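Can a machine fold my laundry yet? 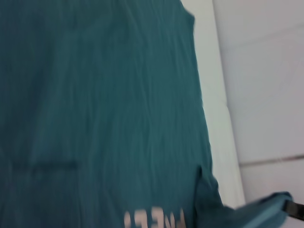

Teal fabric, very wrinkled, one edge in the gripper

Ema
Posted February 9, 2025
I fold for a family of 5 and I'm so done with it. Is there anything I can buy that takes a rumpled pile and gives me back a stack? I don't care if it's slow!

Burbridge
Not yet, sorry. Grabbing an edge is the part they're getting decent at – the trouble is knowing which edge. A wrinkled shirt has folds that look like hems and hems that look like folds, and mine fools me half the time too. The shop I work in looked at a folding machine for towels. Flat, all one size, no problem. Then we asked about T-shirts and the salesman changed the subject.

Wevo
no. get a folding board, 17 bucks, my kids fight over it

Arumugam
I'd wait a few years. Dishwasher and robot vacuum are worth it now though, and that frees up your folding time (ha).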